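Can a robot do the chores yet? Shop-floor gallery, September

I run a small repair and refurbishing shop in Waltolcombe, and people keep asking me whether a machine will soon be doing my job, or at least the washing up.
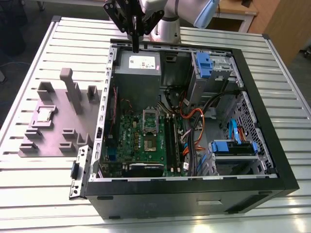 My short answer is that it depends on which part of the job you mean. Moving a box from one bench to another was sorted out years ago. Taking apart something that was put together by a person, then used for years by another person, is a lot harder, and that is most of what a shop like ours does.

Sadia Mohmand and I kept a list of the tasks in a normal desktop strip-down and ended up with 11. We marked each one by how much feel it needs in the fingers. Only 2 came out as easy: lifting off a side panel once it's free, and putting a loose part in a tray. The rest all had some catch.

The power supply on the desktop in the photo is a gray box with a white label on top, easy enough to spot. The cables are another matter. There are orange, red, black, blue and yellow ones running across towards the drive bays, and a cable doesn't stay where you last saw it. I move them aside with the back of my hand without thinking.

The processor socket on the green Dell board is empty and its metal bracket is up, so the pins are open to the air. I'm always nervous with a socket like that. One slip and the board is scrap. I'd trust a machine with a steady grip here sooner than an apprentice on a Friday-afternoon sort of day.

Holding the small parts matters as much as grabbing them. The mauve plate beside the case has raised holders on it, one with a small silver chip sitting in it. We use egg cartons at our place - cheap, but you do have to look where you're putting things.

Hina Gilani, from the Nic Aodha workshop, thinks the home will be slower than the shop floor. A desktop case has screws and latches in places you can learn. A kitchen drawer is different every time you open it. She gives it 8 years before she'd let a machine empty her dishwasher, and I'd say longer.

For now I'd pay for help with the sorting and keep the cable work for myself. I do 38 of these machines in a busy month, and my thumbs would be glad of it.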